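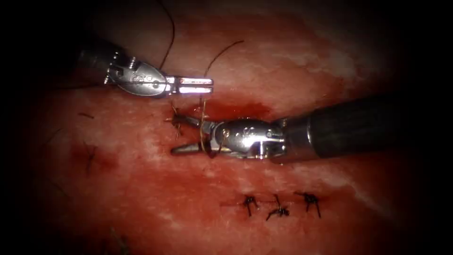
Suturing under two-instrument control, with a knot being formed around the tip of the right-hand instrument.

Urivard Regional Health Network — Staff Forum
Board: Perioperative Services
Topic: Assisted suturing and theatre roles, request for comment

periop_policy
Posted April 2021
Staff are invited to comment on the draft changes to theatre roles that accompany the Zeseck assisted suturing module. The module allows the console surgeon to hand over parts of a stitch, including the needle pass and the first throw of the knot, while the surgeon keeps a hand on the override. The draft covers the scrub nurse, the surgical assistant and the instrument technician. It does not cover anaesthetic staff.

Under the draft, the surgical assistant would no longer be rostered to lists where closure is the only assisted step. Hours released in this way, estimated at 1429 for the first year, would be moved to ward rounds and pre-admission clinics. No position is to be removed. Comments should be posted in this topic, and will be read before the draft goes to the Karunaratne campus for sign-off.

scrub_side_4
The draft describes the scrub nurse's role as unchanged. I do not agree. On a conventional list I hand over a needle when I am asked for it, and I can tell from the surgeon's voice when a stitch is giving trouble. When the module is running there is much less talk in the room. I find myself watching the monitor for cues that used to be spoken. That is a different job and it should be written down as one.

console_user
I would support the previous comment in part. The room is quieter, and the draft should require the surgeon to say aloud when control is handed over and when it is taken back. I would not support any wording that suggests the surgeon is less involved. I watch every throw. The work has moved from my wrists to my eyes, and at the end of a long list I am tired in a different place.

assistant_pool
The surgical assistants were asked for a joint response, and it is as follows. Closure is where junior assistants learn. A person who is taken off closure lists for a year will not be ready when the module is switched off part way through a case. The draft allows 70 hours of simulator time each year in place of theatre time. We regard simulator time as useful but we do not accept it as equal. We ask that one closure list in each rotation be kept fully manual.

periop_policy
Thank you. The spoken handover will be added to the next version. On manual lists, could the assistants say whether the request covers both campuses or the Karunaratne campus only?

assistant_pool
Both.

theatre_education
The Education Unit has been using stills to teach staff what to look for on the monitor. The one below is used in the session on needle position. Trainees are asked to find the needle first, then follow the suture from it, before they look at either instrument.
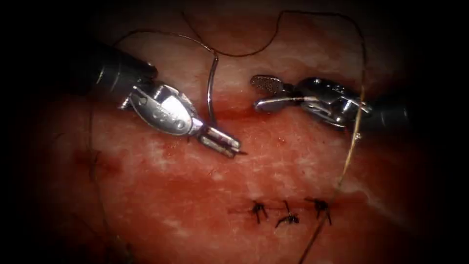 Curved needle between the two instruments, with three completed knots along the closed incision below.

theatre_education
Most trainees look at the finished knots first, as they are the easiest thing to recognise. With the lighter strand on the right and the darker one looping over the top, it takes practice to say which thread belongs to the current stitch. A scrub nurse who can do this quickly is of real help to the surgeon. The unit therefore agrees with scrub_side_4 that monitor reading should be listed as a duty, with paid time to learn it.

instrument_tech_G
Please note that the draft is silent on reprocessing. At Gurnlow we have been asked to log every use of each needle driver under the module, in addition to the existing count. The extra entry is small for a single tray but it falls at changeover, when there are two of us and the next list is waiting. If hours are being released elsewhere, a portion should come to the technicians.

console_user
With respect, that seems a matter for the Gurnlow roster and not for this draft.

instrument_tech_G
It arises from the module — without the module there is no second log. I would ask that it stay in this topic.

scrub_side_4
I agree with the technician. The draft measures time saved at the table and does not measure time added outside it.

recovery_night
A short question from outside the theatre. Will the operation note state which stitches were assisted? Patients do ask us, and at present we have nothing to refer to.

console_user
I record it in free text. Other surgeons may not. I have no objection to a set field, provided it is one line.

periop_policy
The following will go into the second version: spoken handover of control, monitor reading as a listed duty with paid training, a set field in the operation note, and a review of reprocessing time at all sites. The request for manual lists has been referred to the surgical leads and remains open. The estimate of released hours will be recalculated once the reprocessing figures are in. Comments on the second version will close at the end of August.

assistant_pool
Noted. The assistants will hold their position on manual lists until the leads have replied in writing.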